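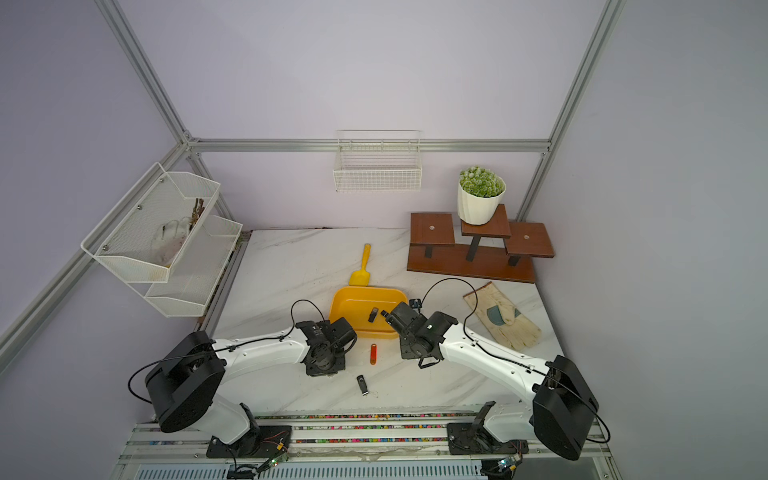
Loretta Quade

Home News Branches Hours Contact
Search this site Enter keywords Go

Flash drives now go in the yellow tray

Small things get lost on a big table. A flash drive left next to a stack of paper will be under the paper by lunch, and after that it can travel a long way. In August we went through the drawers at the Dodton office and found 17 flash drives, most with no label and several with no cap. Two of them held the only copy of the Midard floor plans. The rest were a mix of old slides, scanned receipts and files that would not open on any computer we have.

So we are trying something simple. Every flash drive that is not plugged in or in somebody's pocket goes in a shallow yellow tray. The tray is plastic, with rounded corners and a low raised rim, and a black drive shows up against it from across the room. We tried a gray dish first and it was no good. Black on gray disappears, and people set their keys in it. The white marble-patterned tabletop is easy enough to see things on, but it has no edges to stop a small item from sliding off with a sweep of the sleeve.

The rim matters more than I expected. It is low enough that you can pick up a drive without fishing for it, and high enough that the drive stays put when somebody moves the tray. A deep box would hold more, but a deep box fills up with pens, clips and dead batteries, and then we are back to the drawers.

How it works

If you finish with a drive, put it in the tray. Lay it flat and leave some space if there is another one in there. There is no need to line them up.

If you take a drive, write your name and the time on the sheet taped to the cabinet door. Please write the time you took it, such as 2:15 p.m., and not just a check mark. We had a sheet full of check marks last spring and could not tell one from another.

If a drive has no label, put one on before it goes back. The narrow white labels are in the top drawer with the tape. Use a short name for what is on the drive, such as Sani project or Fukdale inventory. "Misc" is not a label. Neither is "new," which was written on three of the ones we found in August.

Drives stay in the tray for up to 3 days. After that they go into the locked cabinet, sorted by project, and you can ask for them at the front desk. The tray is emptied at 5 p.m. on the last working day before any holiday.

What does not go in the tray

Card readers, charging cables and wireless mouse receivers have their own bin on the shelf. The receivers are the ones that cause trouble — they look like very short flash drives, and one of them spent most of July labeled "budget." If it does not open as a drive when you plug it in, take it to the bin.

Personal drives should go home with you. We will not open a drive to find out who it belongs to, and after a month in the cabinet an unclaimed one is wiped and put back in use.

A note on copies

The tray is a place to set a drive down. It is not storage, and a flash drive should never be the only place a file lives. Copy your work to the shared folder before you drop the drive off. The Midard plans have been copied now, along with the Sani slides, but that took an afternoon and a good deal of hunting for the right version.

Fukdale would like to start the same arrangement and has asked for a tray in the same color. We have ordered one, and it will go out with the next supply box. The Fukdale office keeps over 20 drives in regular use, so they may need a second tray on the back counter once things get busy.

Labels are running low at Dodton. If you use the last sheet, leave the empty packet on the front desk so we can order the same size again.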